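# Vemasby Open Day Recordings

Recordings and notes from the tabletop handling demonstration at the Vemasby open day, April 2021. The robot is a two-armed humanoid on loan to the Balberg lab from Nirnano. The data was collected during the public sessions, with visitors in the room, and was cleaned up afterward by Despina Golob and Aurel Ardeleanu.

This file covers what was shown, what was recorded, how the folders are laid out and what to watch for if you use the data.

## What was shown

The demonstration ran in 17 short sessions over one day. Each session had the same outline. An operator introduced the robot, started the arms from their rest position, and ran a handling task at a white table. Visitors stood behind a tape line and could ask questions between runs.

The main task was picking up an apple from a plate and setting it back down. We picked fruit for two reasons. Visitors understand right away what the robot is supposed to do, and an apple is uneven enough that a fixed grip does not always work. Suksawat, the cafe on the ground floor, supplied the apples and the plates.

A second task, opening and closing each hand on request, was used at the start of a session and whenever the arms had to be reset. Children asked for this one more than anything else.

## Sensors and streams

Each run has up to four streams:

- `head`: color video from the head camera, looking down at the table and both arms.
- `wrist`: color video from a small camera mounted close to the hand. The view turns with the wrist, so the room may be sideways or upside down. We did not rotate these files. The fingers take up a good part of the picture, and the ceiling lights come into view when the hand is turned. 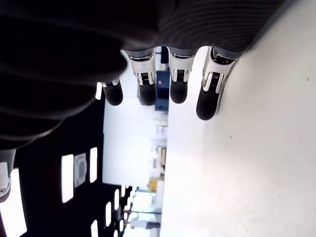

- `joints`: arm and finger joint positions, one row per time step, in radians.
- `log`: operator notes as plain text, one line per note, with a time at the start of the line.

The wrist video sets its exposure automatically. Bright parts of the room are often washed out while the table looks normal. If you need even brightness across a run, use the head video.

## Folder layout

```
vemasby-open-day/
 README.md
 sessions.csv
 splits/
 train.txt
 test.txt
 runs/
 <run_id>/
 head.mp4
 wrist.mp4
 joints.csv
 log.txt
```

`sessions.csv` lists the session, the task, the operator and the result for every run. Run IDs are in the order they were recorded, but there are gaps where a run was deleted. Please do not renumber them, as the operator notes refer to the original IDs.

## Size

There are 81 runs in the release. Most are under a minute long. The test split holds the runs from the last 5 sessions, and everything else is in the training split. We split by session so that the same apple, plate position and lighting would not show up on both sides.

## How a run goes

The operator puts the plate within reach of both arms and steps back. The reaching arm moves in slowly, the fingers close, and the fruit is lifted a short way and held. Then it is lowered and released. The other arm stays over the table in an open pose and is not used in the apple task. We left it there because folding it away between sessions took too long.

Both arms and the plate are in the head view for most of each run, as when the right hand has its fingers over the apple and the left is held open nearby. 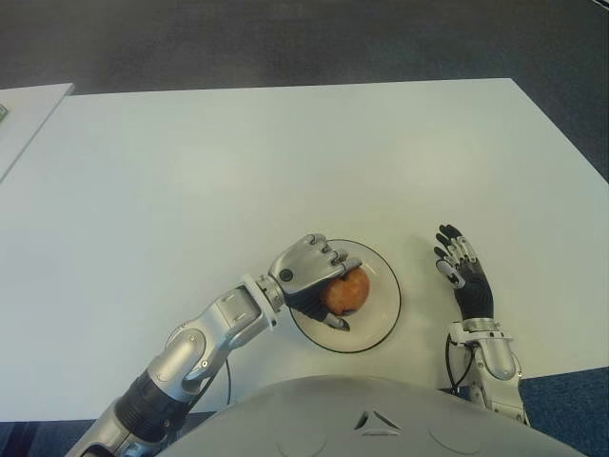 The operator could stop a run at any point with a hand switch. Stopped runs were kept if the arm had already made contact with the fruit and deleted if it had not.

## Result labels

The `result` column in `sessions.csv` takes one of these values:

- `held`: the apple was lifted, held and put back on the plate.
- `dropped`: the apple left the hand before it was lowered.
- `missed`: the fingers closed without a grip.
- `stopped`: the operator ended the run.
- `na`: hand opening and closing only.

Labels were given by the operator during the session and checked against the head video by Despina. Where the two disagreed, the video label was used and the operator's label was kept in the notes.

A single video frame is not enough to tell `held` from `dropped`. Use the full run.

## Known problems

The joint file and the videos do not share a hardware clock. They were lined up by hand using the first clear arm movement. Expect small offsets, and do not use this data for anything that depends on exact timing.

In a few runs the joint file starts late. The `note` column says so.

The plate was put down by eye each time. There is no measured plate position, and the table was nudged at least once when people moved chairs. We have no calibration between the head camera and the table.

Finger joint readings are less reliable than arm readings near the fully closed position. Aurel compared them against the video for the first session and found that the thumb reading lagged behind the others. It has not been corrected.

## Visitors

Visitors were told at the door that the robot's cameras were recording. Runs where a face could be recognized were removed. There is no sound in any of the files. If you find a run we should have taken out, write to the maintainers and give the run ID.

## Use

The recordings may be used for teaching and research. Please name the dataset and link back to this page. They were made at a public event with one robot in one room, and a method that works well on them may do poorly elsewhere. We would not use them alone to compare grasping methods.

A smaller set, recorded in December with the same table and no audience, is kept separately. The file format is the same except that the December joint files have around 2000 rows each, where the open day files vary in length.

## Maintainers

Despina Golob (labels, splits)
Aurel Ardeleanu (recording, joint data)

Related items

Balberg December tabletop set
Vemasby open day: notes for operators
Nirnano hand: joint names and limits
Reading the operator logs
Vemasby visitor program and room plan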